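Staltwood Community Help > Home & Kitchen > Cooking basics

Pasta goes gluey every time I make it for a crowd

posted by kudden_kitchen
February 4, 2020

Hi all, hoping somebody can sort me out. I make pasta for just us at home and it's fine. Nothing fancy but fine. But when I cook for the big family lunch (about 20 people, twice a year, last one was September) it comes out as one solid lump. Same brand, same box, same time on the clock. I drain it, put it in the big bowl, go do the sauce, come back and I could pick the whole thing up with a fork.

Things I have tried: oil in the water. Rinsing it cold. More salt?? My aunt said more salt. Didn't do anything but make it salty.

Stove is an old Onishi electric, four burners, one of them is pretty weak. Biggest pot I own is the kind you'd do soup in. Next lunch is coming up and I'd rather not serve potato again. Thanks in advance

3 replies

wollelen_mike
Pot is too small. Get a bigger pot.

saucepan_sal
Mike's not wrong but theres more to it. I cooked in a school kitchen in Kudden for years, pasta every week, so here goes, typing fast before I have to run out.

Water first. When you dump a ton of pasta in a soup pot the water goes off the boil and takes forever to come back on an electric burner. Meanwhile the pasta just sits there getting soft on the outside and sticking to its neighbor. So use two pots, on your two strongest burners. Forget the weak one, keep the sauce on that. Lids on until it boils, lids off once the pasta goes in.

Stir. Really stir, the first couple minutes matter most. After that now and then is ok.

Skip the oil. It floats on top, and then it ends up on the pasta when you drain and the sauce slides right off.

Now the real problem – you drain it and THEN go do the sauce. Switch that around. Sauce done and hot before the pasta even goes in the water. Scoop out a big mug of the cooking water and save it. Drain the pasta a minute or two early, shake it a couple times, straight back in the pot, sauce on, splash of the mug water, stir. It'll finish cooking in there and it won't set up on you.

Shape helps too. Penne, rigatoni, shells. Long spaghetti for a crowd is asking for trouble and it's a pain to serve anyway.

Don't rinse unless you're making a cold salad. For cold salad, rinse away, then a bit of oil is fine.

Oh and drain one pot at a time, into something that sits steady in the sink. Turn your face away from the steam.
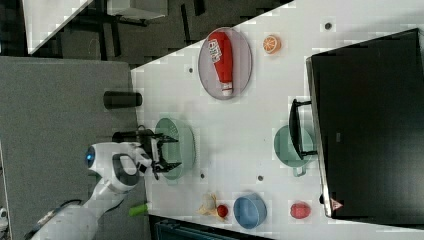

Can I cook the pasta the day before and just warm it up?

Sure, lots of people do. Cook it two minutes short, rinse cold, drain it well, toss with a spoon or two of oil and bag it flat in the fridge. Next day dip it in boiling water for a minute, drain, then sauce. Texture is a little softer than fresh but with a meat sauce you won't notice much. Baked pasta is even easier, you can put the whole dish together the night before and just stick it in the oven.

Gotta go, good luck with the lunch

noodle_77
I do mine in the oven for parties, half cooked pasta plus thin sauce plus foil, 40 minutes. Cheese on at the end. Never had it stick exept the corners and people fight over those. Check it a bit early if your oven runs hot

kudden_kitchen
Ok so I've been doing the sauce last this whole time, makes sense now. Will borrow a second pot from my sister and try the penne. Sal does the mug of water go in all at once or bit by bit?

saucepan_sal
Bit by bit. Stop when it looks shiny and loose, you probably won't use the whole mug.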